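Paso 4. Emparejar cada recipiente con su tapa

Ya has vaciado el armario (si no, vuelve al paso 3, que te espero) y ahora toca lo que a mí más me gusta de toda la guía Taltodel: poner orden en los recipientes de plástico. Yo lo hago encima de la encimera, con sitio para abrir y cerrar a gusto, y casi siempre por la mañana, que tengo más paciencia.

4.1. Pon los recipientes boca arriba y deja las tapas planas al lado. Nada de apilar todavía.

4.2. Mira el fondo de cada uno. Ahí suelen venir los símbolos de reciclaje y de uso, y a veces una etiqueta con el código de barras que lleva puesta desde el día de la compra.

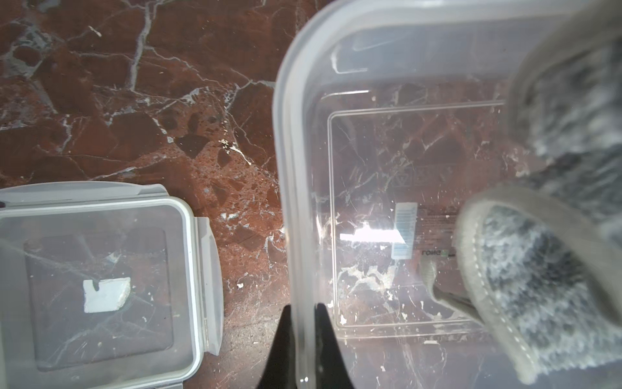

4.3. Quita las etiquetas antes de guardar nada. Yo les pongo unas gotas de aceite de cocina, espero 13 minutos y froto con el dedo. Si queda pegamento, repito. El estropajo verde ni lo toques, que raya el plástico y luego parece viejo en dos días (me cargué así uno de los Morkel, que eran mis favoritos).

4.4. Prueba la tapa en frío. Si lleva pestañas de cierre, baja primero una y después la de enfrente; si empiezas por dos seguidas del mismo lado, la tapa se levanta por la otra punta y acabas peleándote con ella.

Nota: los de 696 ml y los siguientes de la serie Ferrand se parecen muchísimo, pero las tapas no son intercambiables. Entran, sí, y hasta hacen clic, pero gotean. Lo comprobé con una crema de calabacín en el bolso.

4.5. Lo que no tenga pareja va a una bolsa aparte. Dale de plazo hasta final de mes y, si no ha aparecido la otra mitad, ¡fuera!

Paso 5. Repartir la encimera por zonas

5.1. Deja el recipiente con el que estés trabajando en el centro y el resto de cosas hacia los lados. Parece una tontería, pero en cuanto se te llena el centro dejas de ver lo que tienes.
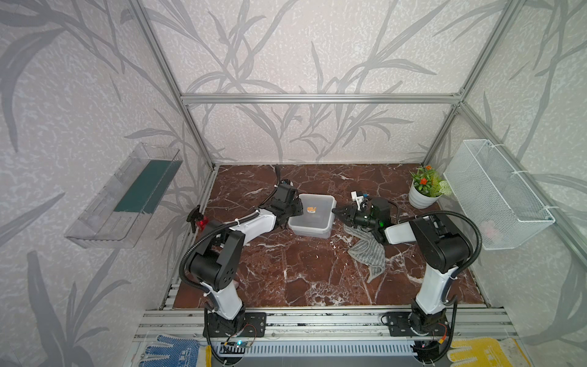 5.2. Los platos, apilados y al fondo. Pesan, y no los vas a mover hasta el paso 7.

5.3. Los utensilios sueltos (espátulas, pinzas, ese pelador que nadie reclama) van tumbados cerca del borde, con el mango hacia ti.

5.4. Los productos de limpieza tienen su propio lado. Yo uso siempre el izquierdo, por costumbre, tú elige el que quieras y no lo cambies a mitad.

Precaución: no pulverices nada con los recipientes abiertos. Ciérralos antes o apártalos, y pasa después un paño húmedo por la encimera.

5.5. Si te salen cosas que no son de cocina, como herramientas de jardín o juguetes, no te pongas a buscarles sitio ahora. Déjalas a un lado, juntas, y las llevas todas en un solo viaje al acabar.

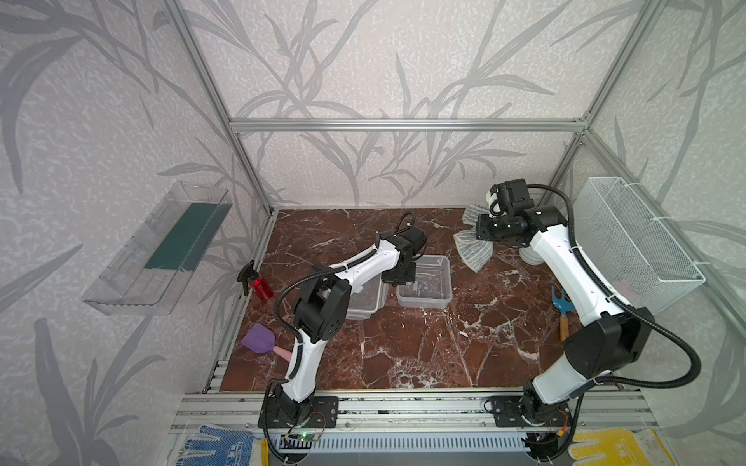 ¿Puedo guardar cosas pequeñas dentro de los recipientes?

Depende de lo que sea: gomas, tapones y pinzas de cerrar bolsas van estupendamente en uno que ya no uses para comida. Márcalo por fuera para no confundirte y no lo mezcles con los demás en la pila.

Paso 6. Volver a guardar

6.1. Limpia la balda y deja que se seque del todo. Si pones forro, el Gillard de 200 cm me da para 2 baldas de las mías, con un trocito de sobra.

6.2. Mete primero los recipientes grandes y encaja los medianos dentro, sin apretar. Si para sacar uno tienes que tirar con las dos manos, hay demasiados en esa pila.

6.3. Las tapas, de pie, en fila y ordenadas por tamaño. Un escurreplatos viejo sirve de maravilla como separador.

6.4. Abre y cierra la puerta del armario un par de veces. Si roza alguna tapa, gira la fila entera y vuelve a probar.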